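October
By Thabiso Shabalala

The Lalthorpe store handles returned household goods, the items that come back from kitchens and linen closets with no box, no tag and often no clear name. Last year the intake room received nearly 4000 of them. Each must be identified, given a shelf and entered in the register before it can be offered again, and the work begins in an open metal bin.

The bins are rectangular, gray and plain. Mixed goods are placed in them as they arrive, and sorting by type comes later. A padded kitchen item may share the floor of a bin with a bath toy or the lid of a jar. The store adopted this arrangement after a review of the old cardboard trays, which sagged at the corners and had to be replaced every season. 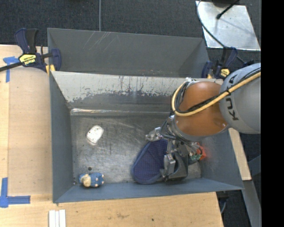 Household Goods Department, Mernameck

Soft goods present the greatest difficulty. A flat pad with a navy surface and a lighter border may be an oven mitt, a pot holder or a cover for something else entirely, and the register provides a separate line for each. Staff are asked to look first at the edge binding and then for an opening. Where doubt remains, the item is entered under "padded, kitchen" and held for a second reading.

Small rounded pieces are another matter. They roll under larger things, and until recently many reached the shelves at Nishad without an entry. The department now requires that every bin be checked to the corners before it is passed on. Since the rule took effect, the number of unlisted items has fallen from 200 a month to 59.

The shelving itself has also changed. Kitchen textiles occupy the lower rows, where they may be stacked flat, and hard goods have moved to the Eder room across the corridor — a transfer that freed 50 shelves for bedding. Labels are printed in large type and fixed to the left of each row.

Further work is planned on the register, in which several headings still overlap. "Mitts" and "gloves, household" will be combined, and the heading for covers will be divided by size. Departments that send goods to Lalthorpe are asked to continue using the present headings until the revised list is issued.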